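Relatório de progresso: coleta de demonstrações por teleoperação em ambiente simulado
Projeto Calado
Destinatário: Irent, acompanhamento de projetos
Responsável pelo relatório: Amparo Ibarra
27 de junho de 2020

1. Objeto do período

O período foi dedicado à gravação de demonstrações em que um operador conduz à distância o robô simulado de dois braços, dentro do cenário de banheiro. As vistas seguintes são do simulador: uma do corpo do robô, com a porta branca aberta, e duas próximas da garra, com o objeto laranja e marrom.

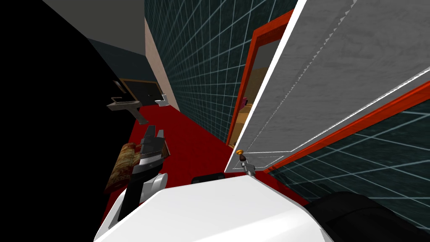
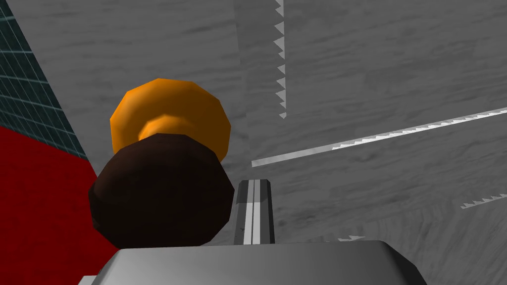
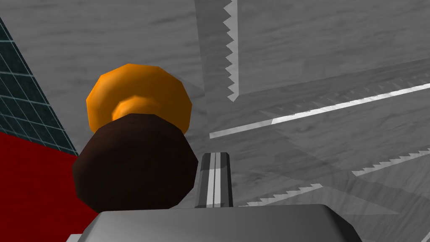 2. Situação das gravações

Foram gravadas 1.185 demonstrações desde abril. Dessas, 471 passaram pela revisão e já estão no conjunto que será entregue. As demais aguardam revisão ou foram separadas por defeito de registro, principalmente perda de sincronismo entre o comando do operador e o estado das juntas.

A revisão é feita por uma pessoa que não gravou a demonstração. Ela reproduz o episódio inteiro, confere o instante de fechamento da garra e preenche uma ficha com o resultado. O critério de sucesso foi revisto em abril: antes bastava o contato com o objeto, agora é preciso que ele permaneça preso até o fim do trajeto. Por isso parte do material mais antigo voltou para a fila.

3. Método de demonstração

O operador usa dois controles de mão, um para cada braço. O movimento do punho é transmitido à garra com um fator de escala, reduzido na aproximação final. A base do robô é comandada por um pedal, em modo separado, e fica travada enquanto os braços se movem.

Testamos também a demonstração por condução manual, usando o braço de bancada da oficina de Huton como dispositivo de entrada: a pessoa empurra o braço real e o simulado acompanha. O resultado foi bom nos gestos lentos. Nas rotações do punho o braço de bancada chega ao limite da junta antes do simulado, e o operador precisa soltar e recomeçar. Mantivemos os controles de mão como método principal.

4. Dificuldades

a) Percepção de profundidade. Nas vistas próximas da garra é difícil julgar a distância entre o dedo e o objeto. Os operadores novos tendem a fechar cedo demais. Acrescentamos uma segunda vista ao posto de operação, e os erros desse tipo diminuíram, mas ainda são a causa mais frequente de descarte na revisão.

b) Contato com formas facetadas. A malha de colisão simplificada provoca pequenos saltos quando o dedo encosta numa aresta. A equipe de Sotdale prepara uma malha mais fina. Enquanto isso, os episódios com salto visível são marcados e ficam fora da entrega.

c) Passagem por portas. Com a base em ângulo, o segundo braço pode tocar o batente. Pedimos aos operadores que recolham os dois braços antes de mover a base, o que alonga cada episódio em alguns segundos.

d) Fadiga. Limitamos cada sessão a 25 episódios, com pausa obrigatória entre sessões.

5. Treinamento da política

Um primeiro treinamento foi feito com 100 demonstrações revisadas, apenas para verificar o formato dos dados e o carregamento. A política aprendeu a aproximação, mas hesita antes de fechar a garra e às vezes repete o movimento de descida. Não consideramos esse resultado representativo e não o incluímos nos indicadores do contrato.

6. Próximos passos

Concluir a revisão das gravações pendentes.
Substituir a malha de colisão e regravar os episódios marcados no item 4b.
Repetir o treinamento com todo o conjunto revisado.
Enviar à Irent a primeira versão do conjunto, com as fichas de revisão e a descrição dos campos.

7. Recursos

Os gastos do período ficaram dentro do previsto. Solicitamos autorização para transferir o saldo da rubrica de viagens para horas de operador, dado que as reuniões com Sotdale passaram a ser feitas por vídeo. O pedido formal segue em anexo, com o quadro de horas.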